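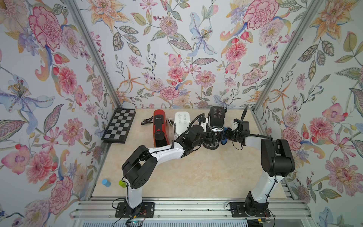

Student Work > Social Policy > Year 2 Projects > Veterans and Community Support

Finding the Front Door: How Former Service Personnel in Riltlow Reach Local Support

1. Background

Riltlow has had a veterans' support group since the closure of the Kedon barracks. The group runs a weekly drop-in, a hardship fund and a small mentoring scheme for people moving into civilian work. It is paid for by member donations and by one grant from the Zetel Fund, renewed every two years.

Our project looked at how people first come into contact with the group, and how long they had been out of the forces when they did. We chose this question after reading the group's yearly returns, which record how many people attend but say very little about how they got there.

2. Method

We used two sources. The first was the contact register, which the group let us read with names and addresses removed. It held 709 first contacts. The second was a set of 11 interviews with people who had used the drop-in at least twice. Interviews lasted between twenty minutes and an hour and were held in the side room on a Wednesday, when the drop-in is open.

We had planned a postal survey as well. The group has a mailing list of 1,000 households, but the list includes donors and family members, and we could not separate them from the veterans without seeing personal details. The survey was dropped in November.
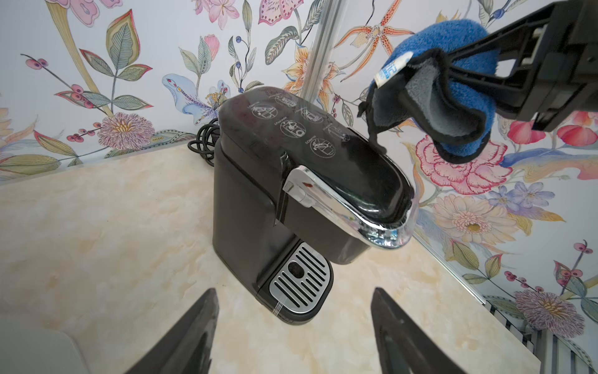
Department of Social Policy and Community Studies

3. What the register shows

The register has a column for "heard about us from". It was filled in by whoever was on the desk, in their own words, so we had to group the answers ourselves. The largest group was a friend or former colleague. The next was a housing office. GP surgeries came well below both, which surprised us, as the group sends leaflets to every surgery in the district.

Very few people came through the resettlement pack given out on leaving. Several entries say "had the pack, never opened it" or something close to that.

The register does not always give a leaving date. Where it does, most people made contact more than five years after they left. Those who came sooner were mostly asking about work or training. Those who came later were more often asking about rent, debt or benefits, and a good number asked about more than one thing on the first visit.

4. What people told us

Most of those we interviewed said they had known the group existed for a long time before going. The reasons for waiting were similar. Some thought it was only for people who had been injured. Some had served for a short time, or had never been posted abroad, and did not think the word "veteran" covered them. One man said he walked past on three separate weeks before he went in.

Women raised a different point. Two had been asked at the door whether they were there on behalf of a husband. Both came back, but one left it for several months.

People spoke well of the mentoring scheme, though it is small and there is a wait. The hardship fund was less known. Some of those interviewed did not know it existed until we asked about it.

5. Limits

All our interviews were with people who did return. We have nothing from those who came once and stopped, or who never came at all. The "heard about us from" column is blank in a fair number of entries, and we left those out of the grouping.

6. Suggestions

The leaflet should say in its first line that any length or type of service counts. The desk should ask everyone the same opening question, and the wording should not assume who has served. We also suggest a fixed list of choices for the register column, with a space for anything else. The Shehu Centre, which runs a similar drop-in for carers, uses a one-page form that could be adapted.

The group has seen a draft of this report and has already changed the leaflet.

Comments

kedonlad
Good read. Did nineteen years and still thought it wasn't for me. The bit about the leaflet is right.

M.
Was reservist time counted in the register, or only regulars?

Project group
Both are counted, but the register doesn't mark which is which so we couldn't split them.

riltlow_reader
Didn't know there was a hardship fund either. Is it open to widows?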